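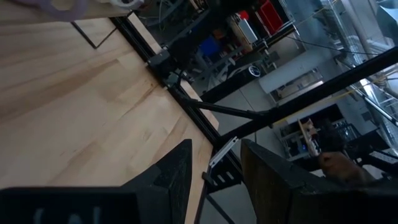
4. Oiling the top

Do this before first use and then twice a year, May is good, windows open. Applies to all Modstead solid tops, any size. Read the whole section first - the oil doesn't wait while you look things up. Check the colour of the bare wood in daylight. Pale maple with faint tan streaks and a few orange-brown patches towards the middle is fine to oil as it is, don't try to sand the patches out to match. Oil will deepen them a bit. If you can't live with that, test underneath first.

You need: one 454 g tin of Uvell hard oil, two lint-free cloths, fine abrasive pad, gloves, old newspaper, a metal bucket with water in it.

CAUTION: oily cloths can heat up and catch fire on their own. Straight into the bucket when done. Not the bin, not a pile on the floor.

1. Clear the top. Wipe with a damp cloth, no soap. Leave overnight.

2. Rub lightly with the pad, along the grain. Never across.

3. Brush off dust, then wipe again with a dry cloth. Check the corners.

4. Stir the tin, don't shake it. Scrape the bottom, thats where the solids sit.

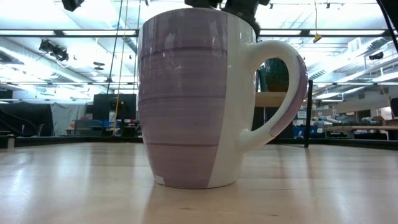 5. Pour a small pool in the middle and work outwards with the cloth. Thin. If it looks wet and even you have enough on. Do the edges last.

6. Wait 19 minutes, then wipe off everything that hasn't soaked in. Really everything. Leftover oil goes sticky and has to come off with the pad.

7. Leave overnight. Second coat the same way but half the oil.

Note: end grain drinks more. Give it a second wipe during the wait and carry on.

Note: the Gornudero top comes with a factory first coat. Skip to step 7.

4.1 First week

Dry things only for the first two days. After that normal use but go easy - full hardness takes a week, longer in a cold room. No cloths left lying damp. Nothing straight off the hob.
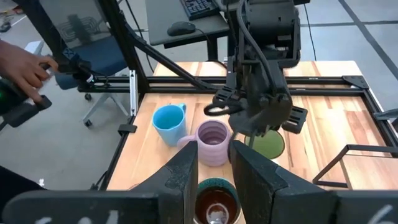
Rings and marks: let the spot dry fully, rub with the pad along the grain, one dab of oil, wipe off, leave overnight. Most go first time. Black marks are usually metal plus water and need more work, see section 6.

CAUTION: don't use bleach, vinegar or spray polish. Polish stops the next coat going in and you will be sanding it al back.

Lid on tight after use. Skin on the oil - lift it out, don't stir it in.

Section checked by Glenys Mapplebeck and Elango Devadiga.

Related
Section 3: Fixing the top to the frame
Section 5: Filling small cracks
Section 6: Black marks and burns
Mendonça wax: can I use it over oil?
Spare parts and touch-up tins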